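Melitley Robotics Club: the gripper project in pictures

I joined the Melitley club as the member least convinced by home robots, and I was asked to write this page anyway. Our project this term uses hand-held grippers to collect the sort of movements a machine might one day copy. The target is 600 usable recordings. By the end of September we had 395, a fair number of which I would throw out.

Starting out

The plan, which we called Derko, sounded simple: hold the gripper, do an ordinary job, do it again. Grey housing, black rubbery pad, brick wall behind. My wrist complained long before the software did.

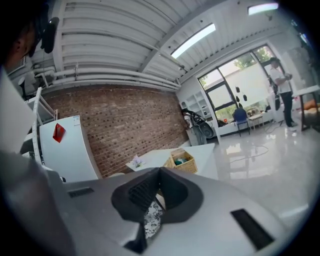 The desk sessions

We work in groups of up to 12, and everyone has views on how fast to move. Slow hands give tidy recordings – and teach a robot to be slow. Two dark rubber pads and a wicker box on a white desk don't look like the future of housework, and I have said so at most meetings.

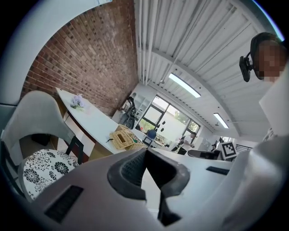

The other argument is over what counts as a usable recording. Our rule says a fumbled grasp goes in the bin. I think that's a mistake – people fumble all the time and then put it right, and a robot that has only been shown perfect grasps won't know what to do when it misses. The rule stands for now, by 7 votes to my one.

More of the same, on purpose

Repetition is most of the work. The flowered seat, the lavender flowers at the far end of the desk and the brick wall have become very familiar. Whether a robot trained in one room will cope with my kitchen is a question I keep asking, and the answer is usually that we need more rooms.
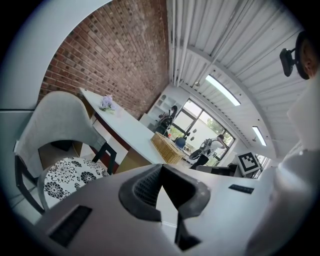
Janjua commented that I'm judging it too early: get to 600 first, train something, then complain with results in hand. Fair enough. The Trarnico round of the project begins on a Friday evening, and I've put my name down for it.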